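Wornier Project Gallery: Hand-Held Gripper Pair, Setup and Care

Posted 05/03/2021

Wornier is the tabletop handling project run by Mostero. It uses two hand-held grippers, one per hand, recorded together. The notes on this page cover how the pair is set up before a session and how it is looked after between sessions. They apply to the left and right units equally unless a side is named.

Pads

The finger pads are inspected first. Run a fingertip along each rib and feel for flattened spots, then look along the bond line at the base with a flashlight. A pad that lifts at any corner is replaced. Wipe pads with a damp lint-free cloth and let them air dry. Solvent cleaners are not used on them; they leave the surface slick and the first few grips of the session will slip.

Pivot pins

Close the jaws by hand and rock each finger sideways. Play at the tip should stay the same through the full stroke. If it grows toward the open end, the pin at the outer link is worn and both pins on that side are changed as a set. Pins get a trace of dry lubricant. Oil collects crumbs and lint from household surfaces and ends up on the pads.

Stroke check

Cycle the jaws 100 times with nothing between them and log the open and closed readings at the start and at the end. The two pairs of readings should agree within 3 counts. On the last check the right unit read 391 fully open, both times. If the closed reading drifts, clean the finger faces and repeat before touching the zero.

Round objects

Fruit on a plate is used as the grip target once the bench checks are done. Sizes are mixed on purpose, from small fruit up to large citrus, so the jaws have to be set at more than one width. Jaws open either side of the orange, ribbed blue pads facing in; second gripper at the left, one finger reaching the plate rim.

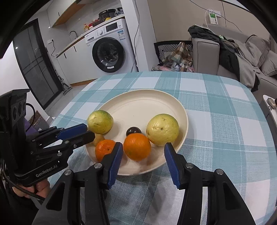 How often should the finger pads be changed?

Change them when the ribs have lost their edge or the bond has started to lift, and change both pads on a gripper together. On the Wornier units the current set was fitted after 67 sessions on the old one. The session count is only a prompt to inspect, and pads used mostly on cloth last longer than pads used on hard packaging.

Cables

Each cable is led back from the housing with enough slack for a full wrist turn in both directions. Check the strain relief by turning the wrist slowly through its range with the live view open. A dropout at one particular angle usually means the connector has backed out a little. Reseat it, repeat the turn, and swap the cable if the dropout comes back at the same angle. Braided sleeves are checked for frayed ends, which catch in the linkage.

Lenses

Blow off dust before wiping. Use a dry optical cloth, one pass per lens, fresh section of cloth each time. Citrus peel throws a fine oil mist when it is squeezed, so lenses are wiped after every fruit session even if they look clean. Calibration is rerun whenever a housing screw has been loosened.

Storage

Units go back in the Wojcik case with the jaws half open. Fully closed storage presses the ribs into each other and leaves marks that show up as uneven contact. Spare pads and pins are in the lid pocket, and the reading log stays with the case.

Next page: Drollen bench fixture, pin replacement. To be added in June.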